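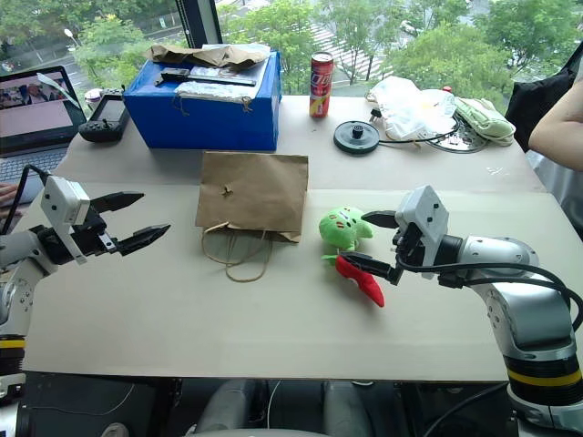
Two arms, a red toy and a green toy on the table by the window.

I finally replaced my climbing rope. The old one was a Lestska I bought in 2000, and it spent most of its life in a closet. The sheath looked fine but the last few feet at one end had gone stiff, and I didn't want to keep guessing.

The new one is a Plimen single, dry treated, with a middle mark I can see at dusk. It kinked badly the first time I flaked it out. By the second weekend at Geltstead it was feeding through the belay device without trouble.

I also picked up 2 lockers and a longer sling for the anchor on Fang, where the bolts sit back from the edge and the rope used to rub on the lip. With the sling extended it runs clear – I should have done that years ago.

Total came to $418, more than I planned. The shop took $20 off for a scuffed rope bag. The old rope is getting cut up for tying down the canoe, and the stiff end goes in the trash.

Next up is shoes. Mine have a hole over the left big toe and I'm hoping they last until October.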